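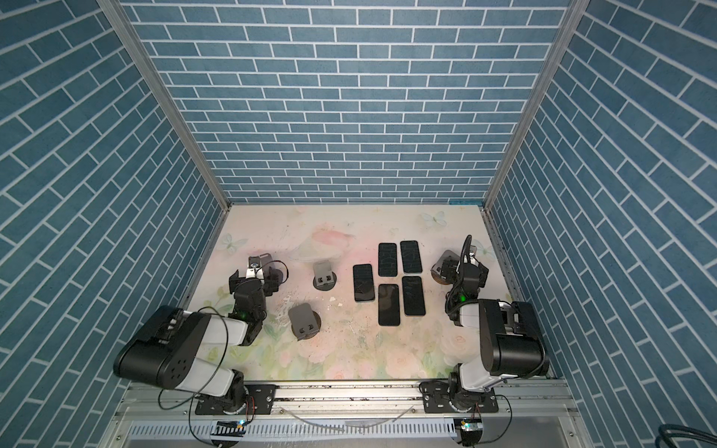

The first thing Mechthild Schwaiger did when she moved to Drerstead was stop answering her phone at dinner. The second was start a supper club. Seven people came that July evening, ate far too much potato salad and stayed until the candles gave up. Now there are 60 names on the list, and a waiting list behind it!

I went along on a chilly night expecting a nice meal. What I got was four hours of the best talk I've had in years - about beekeeping, bad landlords, how to fold a fitted sheet (I still can't), and whether a town of 1,328 people needs a second bakery. It does, by the way. I'll argue with anyone.

The rules are simple. You bring one dish and one story, and you sit next to someone you don't know. Phones go on the shelf by the door when you come in and stay there until coffee.
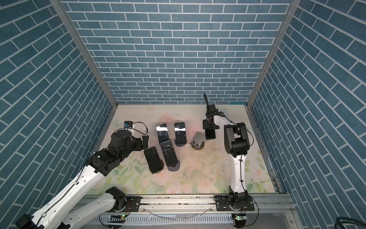 Pale flowers underfoot, blue-gray brick pattern on the walls.

"People are nervous for the first ten minutes," Mechthild told me, passing a bowl of beans. "They pat their pockets. Then somebody asks for the salt and off they go."

She grew up with long tables. Her grandmother ran the kitchen at a guesthouse called Oksanen, where hikers and truck drivers shared benches and the soup pot never seemed to get empty. Mechthild still makes that soup, with barley and a frightening amount of dill, and I had three bowls of it.

What I love most is how the idea has traveled. A group from the Jikum apartments now holds its own supper in the laundry room, and the Gukalance choir eats together before every practice (they swear the altos have improved). None of them asked permission, and Mechthild is thrilled.

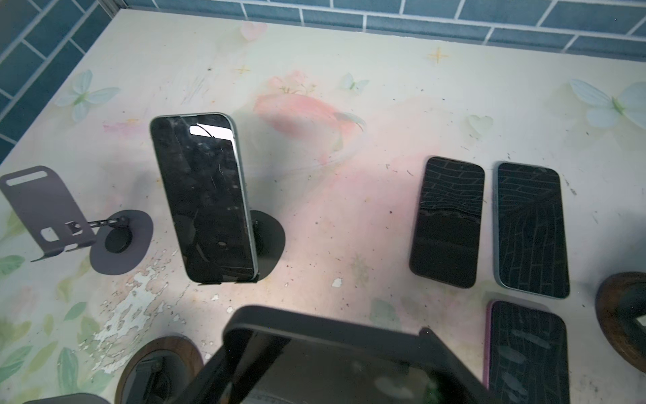 Four smartphones and two stands on a floral tabletop.

If you'd like to try it at home, start small. Four chairs, one pot, bread from wherever is open. Don't clean the whole house. Invite the neighbor you only ever wave to, and let the silences happen - they fill up fast.

The next Drerstead supper is Fri 12 November. Bring a dish, and if it's dessert, please sit by me.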